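Firngate Two-Finger Packing Cell
Demonstration and Open Day Information

Product overview

The Firngate is a bench-mounted packing cell for small warehouses, repair depots and mail-order firms. It is supplied by Kevisa as a complete station with arm, two-finger gripper, controller and simulation software. The cell is intended for mixed carton work, in which boxes of different sizes and finishes are handled on the same table without a change of tooling.

Customers considering a purchase are invited to see the cell at the Kevisa showroom before placing an order. The next open day is on 26 April 2018. Attendance is free of charge, but places are limited to 40 and must be reserved in advance.

What visitors will see

Each visit begins with a short introduction by Keith Tunstall, Product Manager, followed by a session on the Pletenano simulation package. Pletenano is included with every Firngate cell and allows a packing task to be set up and rehearsed on screen before the arm is switched on. Visitors are shown the work from the gripper's own viewpoint, with the two fingers reaching in over the table toward the cartons.

The simulated task shown at the open day uses a large open box with other cartons beside it on a white tabletop. Cartons in the software library may be given worn edges and strips of tape, and loose panels may be set at an angle in the opening of a box. Shadows are included in the rendering, so that an operator can judge how dark the inside of a deep box will appear.
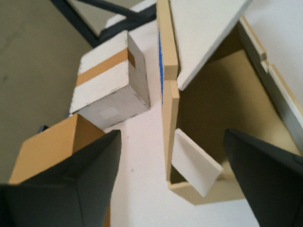
Arrangements for the day

Doors open at 9 a.m. The simulation session starts at 11 a.m. and is repeated at 2 p.m. Both sessions cover the same material. The live cell may be viewed at any time between sessions, and staff will be available to discuss table heights, guarding and power supply.

Visitors may bring sample cartons from their own operation. Please send outside dimensions and empty weights when booking. Cartons that have held food or chemicals cannot be accepted.

Supplied with the cell

Firngate arm and bench mount
Two-finger gripper with one spare pair of fingers
Controller and cable set
Pletenano software, single-site license
Printed operator manual

The Swanepoel height-adjustable table is available separately and will be on display.

Reservations

Requests should be addressed to Glenys Sugden, Customer Visits, using the contact form on this site. Please give the name of each person attending and state the preferred session.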